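# Unit 4: Sorting by Label, Bench Exercise Notes

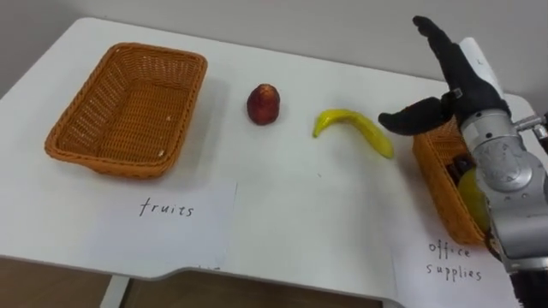
Drestby, February

The layout for the first exercise uses a white table, two wicker baskets, and a small number of loose items placed between them. The basket on the left starts empty. Its label, "fruits", is handwritten in lowercase on white paper and lies flat on the table in front of it. The red fruit and the toy banana go in the middle, spaced far enough apart that each can be picked up without disturbing the other.

## 4.1 Terms

**Category**: the word written on the label.

**Item**: any object on the table that is not a container or a label.

**Bin**: the container a label refers to. A label belongs to the nearest bin behind it, as seen from the near edge of the table.

**Stand-in**: an item that represents a member of the category without being one. A toy banana is a stand-in. For this unit, stand-ins are sorted as if they were the real thing unless the label says otherwise.

## 4.2 The membership problem

A label of one word leaves the rule for membership open. "Fruits" may be read in at least two ways:

1. Botanical fruit, edible by a person.
2. Anything a shopper would expect to find in the fruit section.

Reading 1 excludes the toy banana. Reading 2, applied loosely, admits it. Both are consistent with the label as written. Write down the reading you are using before you move anything, and keep to it for the full set. Changing the reading partway through was the most common fault in last term's reports.

Colour and shape are poor guides on their own. A dark red, egg-shaped item could be entered as a plum or a small nectarine, and the bin is the same in either case. Record it as "red fruit" if you can't settle the variety.

## 4.3 Procedure

- Set both baskets toward the back of the table.
- Place the label flat, text facing up and legible from the near edge.
- Lay out the items singly. No stacking.
- State the reading (4.2).
- Move one item at a time and log it before starting the next.
- Items that fail the reading go in the other basket.

The log sheet has three columns: item, bin, reading. Leave no blanks. If an item rolls, return it to its starting position and note "R" beside the entry.

## 4.4 Submission

Log sheets go to Defne Türkmen in room 202 by 4 p.m. on the day of your session. Questions about marking go to Recep Keskin. The exercise is worth 70 marks, of which the written justification of your reading carries the larger part.

Reading for next session: course pack, section on ambiguous categories.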